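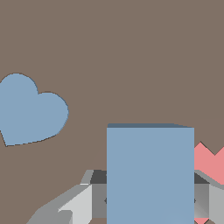

*Blick der Handkamera in der Simulation: der hellblaue Block zwischen den Greiferfingern, links das Herz in derselben Farbe.*

Die Arbeitsgruppe Uvari am Standort Flarkutholm hat ihre Auswertung zur Sprachsteuerung simulierter Greifarme abgeschlossen. Untersucht wurde, wie stark ein gelerntes Greifverfahren von der Farbe eines Objekts abhängt und wie stark von seiner Form. Zestura sprach mit der Projektleitung.

Die Versuche laufen vollständig in der Simulationsumgebung Akpalu. Das Modell erhält eine Textanweisung und das Bild einer Kamera, die sich mit dem Greifer bewegt. Eine zweite, fest montierte Ansicht steht ihm nicht zur Verfügung. »Wir wollten wissen, was allein aus der Handperspektive zu holen ist«, sagt die Projektleitung. »Mit einer Übersichtskamera steigen die Werte, aber man sieht nicht mehr, woran das Verfahren scheitert.«

Texturen und Schlagschatten fehlen in den Szenen. Die Objekte tragen einheitliche Farben, der Tisch ist graubraun. Das sei gewollt, heißt es in der Gruppe: Jede zusätzliche Bildinformation könne zum Störfaktor werden. Dass die Ergebnisse damit nicht unmittelbar auf reale Anlagen übertragbar sind, räumt sie ein. »Dafür wären eigene Messungen nötig. Die haben wir nicht gemacht.«

## Gleiche Farbe, andere Form

Der Datensatz umfasst 1.138 Demonstrationen, die von einem Skript mit Zugriff auf die exakten Objektpositionen erzeugt wurden. Für die Prüfung kamen 200 Szenen hinzu, die im Training nicht enthalten waren. In 40 davon hatten Zielobjekt und Ablenker dieselbe Farbe. Diese Teilmenge ist für die Gruppe die wichtigste.

»Bei einem blauen Block und einem rosafarbenen Ablenker genügt das Wort Blau. Liegt ein blaues Herz daneben, muss das Modell die Form auswerten«, erläutert die Projektleitung. Frühere Versionen hätten in solchen Fällen das Objekt angesteuert, das im Bild die größere Fläche einnahm. Das sei bei zufälliger Platzierung lange nicht aufgefallen.

Abhilfe schuf eine veränderte Zusammenstellung der Trainingsdaten. Farbgleiche Paare werden nun häufiger gezogen, und die Anweisung nennt in einem Teil der Episoden nur die Form. Die Netzarchitektur blieb unverändert. Verwechslungen treten weiterhin auf, vor allem bei Formen, deren Umriss angeschnitten ist.

Ein zweites Problem betrifft den Abstand. Kurz vor dem Zugriff reicht der Block über den unteren Bildrand hinaus, seine Standfläche ist dann nicht mehr zu sehen. Das Modell muss die Höhe aus der Oberkante und der Lage der Finger ableiten. »Wir geben deshalb die Öffnungsweite des Greifers als Zahlenwert mit ein. Ohne diesen Wert schließt er in manchen Episoden zu früh.«

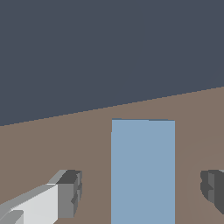
## Offene Punkte

Nicht geklärt ist der Einfluss der Kameraneigung. In der jetzigen Auswertung wurde sie nicht als eigene Größe variiert. Eine Messreihe dazu soll im Januar beginnen.

Auch die Erfolgsdefinition steht zur Diskussion. Bisher gilt ein Versuch als gelungen, wenn das richtige Objekt angehoben und gehalten wird. Ob der Greifer zuvor einen Ablenker berührt hat, bleibt außer Betracht. »Für einen Vergleich der Verfahren reicht das. Für eine Anwendung wäre es zu grob«, sagt die Projektleitung. Die Kontaktdaten würden bereits mitgeschrieben und sollen in die nächste Auswertung einfließen.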